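Why Does a Kitchen Sponge Have Two Sides?

Have you ever picked up the sponge by the sink and felt that one side is squishy and the other side is scratchy? I used to think somebody just glued a spare scrap on there. Then I started reading about sponges (yes, really, I read about sponges for fun) and I found out that the two sides do very different jobs!

Let's start with the squishy side. It's made of foam, and foam is full of tiny holes with air in them. When you dunk the sponge in water and squeeze, the air gets pushed out in bubbles. Let go, and the foam springs back and pulls water into all those little holes. Add a drop of dish soap and you've got a whole sponge full of suds. Soap is great at grabbing grease, so the soft side is perfect for cups, spoons, and plates that aren't too yucky.

Now for the scratchy side. It's a mat of tough, thin threads all tangled up together, with rough little bits stuck to them. If you rub it over dried oatmeal, each thread catches on the food and tugs a crumb of it loose. Do that over and over and the oatmeal gives up. Scientists call this kind of rubbing "abrasion," and it's the same idea as sandpaper, only a lot gentler.

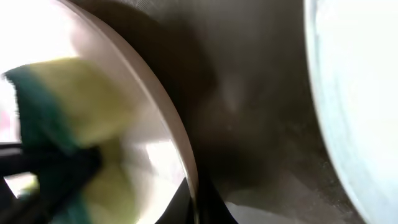
Yellow-green foam on one side, dark green scrubber on the other.

My neighbor Ekaette Edet let me try both sides on her lasagna dish after supper. The soft side slid right over the burnt cheese, and I was getting nowhere. I flipped it over, scrubbed for almost 3 minutes, and off came the cheese! I was so proud I wanted to show everybody the dish.

But be careful with that scratchy side. It can leave marks on nonstick pans, shiny plastic, and some kinds of glass. Ask a grown-up before you scrub something you haven't washed before. Or try the soft side first and let the dish soak for a while.

One more thing, and it's a bit gross. Germs love a damp sponge, and all those tiny holes give them lots of places to live. When you're done, rinse out the crumbs, squeeze the sponge as hard as you can, and stand it up on its edge so air can get all around it. If it smells funny even after a rinse, it's time for a new one.

Try it yourself: put a dry sponge in a bowl of water and squeeze it under the surface. Watch for the bubbles!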